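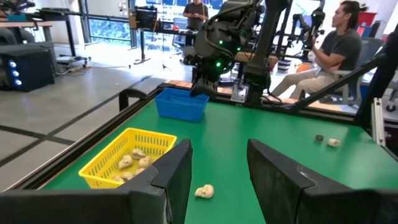
Sorting table, yellow basket with beige pieces, blue basket behind

Ticket: Hairs and dust getting into packed tubs of mixed pieces
Raised by: Amos Pennington
Site: Driltivcombe, sorting room
Opened: Tuesday, November 6, 2018
Product line: Ametepe mixed pieces, small and large tubs
Priority: Normal, raised to High on the second update
Status: Closed, one item carried over

Problem as reported

Two shops have sent back tubs of Ametepe mixed pieces with hairs in them. One tub also had grey fluff stuck to the orange ones. The pieces were otherwise fine, right mix, no damage. Both tubs came from the same sorting table, the one with the green top.

The pieces arrive mixed in a large sack. They are tipped out a few at a time on the green top and sorted by colour into baskets. Beige goes in the yellow basket. The blue basket is for whatever is being sorted against the beige that day. When a basket is full enough it is emptied into the tubs and the lids go on. There is no wash or wipe between the table and the tub and there never has been.

What we need is for the hairs to stop, and a decision on whether the tubs already on the shelf have to be opened and checked.

First checks

Looked at the sacks first. Opened a fresh one over clean white paper, tipped the lot out and looked it over. A bit of crumb from the pieces themselves, no hair, no fluff. Tried a second sack with the same result. The sacks come folded and sealed, so I am happy it isn't getting in before they reach us.

Checked the tubs and lids next. They are stored upside down with the lids in a closed carton. Ran a damp white cloth round the inside of a stack of them and it came up clean.

Checked the baskets. Both the yellow and the blue have grid sides, and dust does sit in the corners of the holes. Washed both in warm water with washing-up liquid and left them overnight on the draining board. There was some grey in the water but no hairs that I could see. I would call that a small part of the problem at most.

Update 1

Baskets went back on the table clean. Sorted for a morning as normal and packed a short run of small tubs, then opened every one of them again before they were labelled. Found a hair in one and fluff in another. So washing the baskets on its own has not cured it.

Also noted that the fluff is easy to see on the orange pieces and the dark ones and hard to see on the beige. I don't think the beige are any cleaner. We have probably been sending them out the same way and no one has spotted it.

Update 2

Priority changed to High. A third shop has rung. Same complaint, large tub this time.

Turned to the table top. It gets wiped at the end of each day with a dry duster kept on the hook by the door. I shook the duster out over white paper and it was full of hairs and threads, so that is the likeliest source so far. It has been going round and round on the same table for a long time by the look of it. Binned it.

Wiped the whole top with a damp microfibre cloth and then a second one. The second cloth still came up marked.

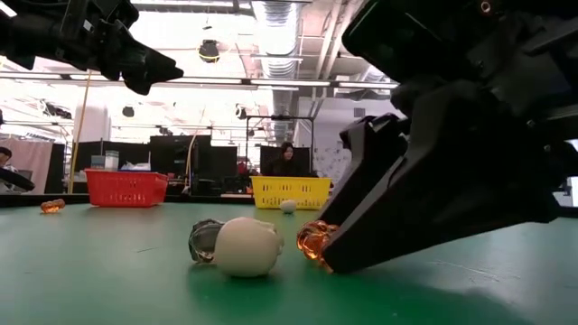
The other thing I found when wiping is that the top isn't smooth all over. There is a scratch towards one side and the cloth catches on it slightly. A thread left behind on the green is difficult to see when you are standing over it. From lower down, with the light coming across the table, it shows up straight away. I have started bending down to look before tipping anything out and have found something each time.

Pieces with a shiny finish seem to pick up more than the rest. I rubbed an orange one on my sleeve and put it down next to a loose thread, and the thread moved towards it. Did the same with a beige one and the thread stayed where it was. I only tried it a handful of times so don't take it as gospel.

Question put to Virerel, who supplied the top: is there anything we should or shouldn't use on it, and can the scratch be filled?

Reply from Virerel support

Please don't use furniture polish, spray wax or anything with silicone in it. These leave a film which holds dust and can come off on the goods. A damp cloth with a small drop of washing-up liquid is fine, then a second cloth with plain water, then let it dry in the air. Drying it by rubbing hard with a dry cloth will make static worse.

Light scratches can be left. If a fingernail catches in it, it can be rubbed down very gently with 2000 grit paper, used wet. Try it on a corner first. It may leave a dull patch, and that patch won't affect use. Don't start with anything coarser. We have had a customer go at one with 300 grit and the top had to be replaced.

Has anyone been using polish on it? The cloth coming up marked a second time makes us wonder.

Update 3

Asked round. Yes, there was a can of Fillesel spray polish under the sink and it has been used on the table at the end of the week. I don't know for how long. Can has been moved to the office, where it can be used on the desks.

Washed the top as Virerel advised. It took four goes before the cloth came up clean. The green looks less shiny than it did and feels less slippery. Left it to dry for 30 minutes with the door shut.

Did not touch the scratch. My fingernail does just catch in it, but I want the hair problem settled before I change anything else.

Update 4

Test run. Top washed first thing and dried, baskets wiped out, no dry duster in the room. Sorted a full sack. Packed it into small tubs and opened all of them afterwards under the desk lamp. No hairs. One speck on a dark piece which turned out to be crumb.

Repeated it the following day without washing the top first, to see how quickly it comes back. Found fluff in two tubs by the afternoon. So the top wants washing every morning before the first sack. Once a week won't do.

Woolly jumpers are worth a mention too. The room is cold first thing and most of us lean over the table in whatever we came in wearing. Aprons with sleeves have been ordered. In the meantime, please roll sleeves up or wear the old cotton coats from the back of the door.

Tubs already on the shelf

Opened a share of the small tubs from before the change and found hairs in enough of them that I don't want to send the rest as they are. They are to be tipped out, looked over on the clean top and repacked. Old labels come off and new ones go on, otherwise we won't know which have been done. The large tubs are to be done in the same way after the small ones.

The three shops have been sent replacements from the test run.

New routine for the green table

Before the first sack: damp cloth with a drop of washing-up liquid, then a cloth with plain water. Leave it 30 minutes with the door shut.
Look across the top from low down before tipping out.
Shake out both baskets over the bin, not over the table.
Tip out a few pieces at a time. Anything with fluff on it goes to one side and gets wiped.
Lids on as soon as a tub is full.
End of day: damp cloth only. No duster, no polish.
Baskets washed in the sink at the end of the week and left to drain.

A copy is taped inside the cupboard door.

Closing note

No further complaints since the new routine started. Closed by Amos Pennington. The scratch is carried over to its own ticket, to be looked at in December when the table is out of use. Virerel are posting a sheet of the 2000 grit.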